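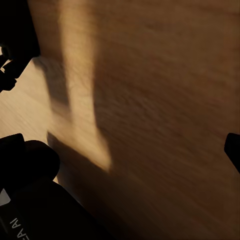
Wooden tabletop, pale band and darker brown.

Search the archive Go Advanced search

Fummont Furniture List
Subject: Re: Sun-faded dining table, strip it or live with it?
From: Aliki Kouris

Hello everyone, and a special hello to Bandara, whose message I have now read three times over two cups of coffee.

> I inherited my aunt's dining table in September and it has a faded
> patch where the drapes never quite closed. The rest of the top has gone
> a lovely deep brown. My husband wants to strip the whole thing and
> start over. I'm scared of ruining it. There are also two white rings
> near one end and a sticky spot that won't wash off. Is there a gentle
> way to do this, or do I just buy a tablecloth?
> Bandara

First of all, please don't feel silly for being scared. I ruined a very nice little side table when I was first starting out (belt sander, too much confidence, my mother's face when she saw it) and I have been a slow and careful person ever since. The tablecloth is a perfectly good answer for the holidays, by the way. Put one on, feed your family, and pick this up again when the house is quiet.

When you do get to it, start by cleaning, and I mean really cleaning. A lot of what people call a worn-out finish is years of furniture polish and gravy. I use mineral spirits on a soft white rag, windows open, turning the rag as soon as it gets dirty. Your sticky spot may well lift at this stage. Lay the used rags out flat outdoors until they are completely dry, please, and never leave them wadded up in a bucket.

Next, find out what the finish is. Pick a place under the edge where it won't show and dab on a little denatured alcohol with a cotton swab. If it goes soft and tacky within a minute, you most likely have shellac, and you are in luck, as shellac is the friendliest finish there is to repair. If nothing happens, try lacquer thinner in a different spot. If that does nothing either, you are probably looking at varnish or something newer.

The white rings are usually moisture sitting in the finish and haven't reached the wood at all. I'd try a bit of paste wax on the finest steel wool, very light pressure, always with the grain. Lunier is the wax I keep in the shop, the brown one, but any decent paste wax will do.

Now the faded part. I have to be truthful with you, there is no rubbing that out. Some woods get lighter in the sun and some get darker, and once the color of the wood itself has changed you have only a few choices. You can strip and stain the entire top, as your husband would like. You can tint the light area with a toner, a very thin coat at a time, which takes patience and a practice board. Or you can open those drapes all the way and turn the table end for end every few months, and let the years even it out a little. I did that with our own table and I have grown fond of it.

If you do end up sanding, check for veneer first! Look at the edge and at the underside and see whether the grain carries through. On veneer I would not go near a power sander. On solid wood, start at 100 grit only if you really must, and work up from there by hand. I know Larkik on this list likes to finish at 600 between coats, and his tables are smooth as butter, so he may want to chime in.

My last piece of advice is to look for a maker's mark or a label under there before anybody opens a can of stripper. Our first table had the number 109 chalked on the apron and we never did learn what it meant, but I'm glad we didn't scrub it off.

Write back and tell us what the alcohol test does. And give your husband something else to strip in the meantime. I have a whole porch full of chairs.

Warmly,
Aliki Kouris

Comments (3)

Larkik: Yes to 600 between coats, but use a light hand near the edges. I've gone right through the color more than once.

Bandara: Thank you, Aliki! It went tacky, so shellac I guess? Husband is willing to wait until spring.

porchsitter: Does the wax trick work on black rings too? Mine are from a plant pot.

Contact the list owner | Copyright Fummont Furniture List | Back to top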